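Besuch in der offenen Werkstatt Nernenitz
Juni 2018

Nach Nernenitz bin ich mit dem Regionalzug gefahren, vom Bahnhof sind es noch 11 Minuten zu Fuss. Die Werkstatt liegt hinter einer früheren Druckerei, und man muss zweimal klingeln, weil man die erste Klingel nur im Büro hört. Ich wollte schon im April kommen, aber damals war der Raum wegen der neuen Elektrik geschlossen.

Zweimal im Jahr macht die Gruppe einen offenen Nachmittag. Es gibt Kaffee, man darf überall hineinschauen und auch dumme Fragen stellen. Ich habe einige gestellt. Im vorderen Raum stehen die Drehbank und eine Fräse, im hinteren Raum wird seit dem letzten Winter an einem Sortierplatz gebaut, der intern Rollska heisst. Wegen diesem Projekt bin ich gekommen, denn ich baue zu Hause selber an einem kleinen Förderband und habe damit viel Ärger.

Die Idee von Rollska ist einfach erklärt. Teile kommen auf einem Band, ein Roboter mit zwei Händen nimmt sie weg und legt sie in die passende Kiste. In der Praxis ist es natürlich schwieriger. Das Band stammt aus einer Auflösung in Gindden und hat 488 Euro gekostet, mit Motor, aber ohne Steuerung. Die Steuerung hat die Gruppe neu gemacht. Insgesamt stehen im Kassenbuch bis jetzt 1.847 Euro für den Sortierplatz, ohne den Roboter und die Hände.

Am längsten haben wir über das Greifen gesprochen. Runde Teile rollen gern weg, flache Teile liegen so dicht auf dem Band, dass die Finger nicht darunter kommen. Man hat mir erzählt, dass sie deshalb zuerst nur mit dicken Teilen üben. Für einen Griff braucht das Programm zur Zeit bis zu 2 Minuten Rechenzeit, wenn ein Teil ungünstig liegt. Das fand ich sehr ehrlich, in Videos sieht man so etwas nie. 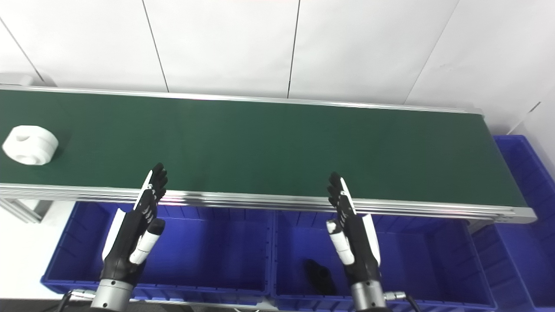 Der Sortierplatz Rollska: grünes Band, beide Hände offen, darunter die blauen Kisten.

Für mein eigenes Band habe ich einen guten Rat mitgenommen: Ich soll die Rollen zuerst parallel einstellen und erst danach spannen. Ich hatte es immer umgekehrt gemacht, und der Gurt ist mir jedes Mal zur Seite gelaufen. Auch die Profile möchte ich jetzt kräftiger nehmen. Die Zeichnung für meine Motorhalterung hat man sich angesehen und mir mit Bleistift zwei Bohrungen verschoben.

Gegen Abend bin ich noch kurz bei Barros gewesen, dem Schraubenladen an der Brücke, der auch kleine Mengen verkauft. Nutensteine hatten sie leider nur in der falschen Grösse. Den nächsten offenen Nachmittag gibt es im Herbst, der Termin hängt dann an der Tür der Werkstatt.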